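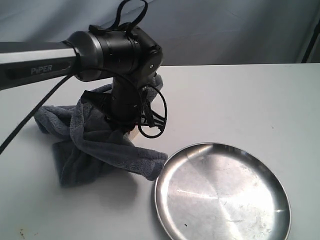

Brindis cleaning towel in slate blue-grey, on a white worktop.

Brindis Cleaning Towel
Ref. 709
Sold in packs of 5

The Brindis is a soft, thick towel for wiping down tables, drying pans and mopping up small spills. It has a plush pile on the face, so it picks up crumbs and dust as well as water. Most of our customers keep one by the sink and another with the cleaning things.

Size: 50 cm square
Colour: slate blue-grey
Pack weight: see delivery page

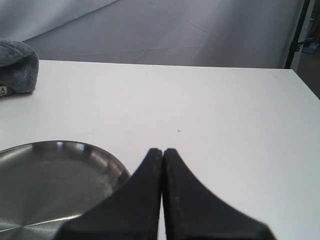

For stainless steel, use the towel dry and follow the brushed lines of the metal. Greasy pans should be washed first. On white tabletops a damp towel is enough for everyday marks. Wring it out well and go over the surface again with a dry one.
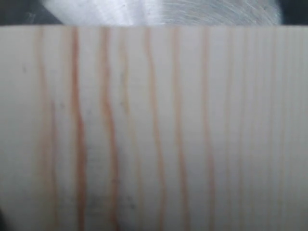
Bare wood needs less water. Wipe along the grain with a towel that is barely damp, then leave the board standing on its edge to dry. Do not use the same towel for wood after it has been used with bleach or oven cleaner.

Washing

Wash before first use, with similar colours. Leave out fabric softener, as it coats the pile and the towel stops soaking up water.

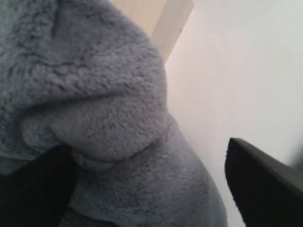 Shake the towel out while it is still damp and the pile will lift again. Line dry or tumble on low. Do not iron.

Delivery from our Mornbridge shop takes 2 working days. Unused packs can be returned unopened.

Page updated Aug 5, 2026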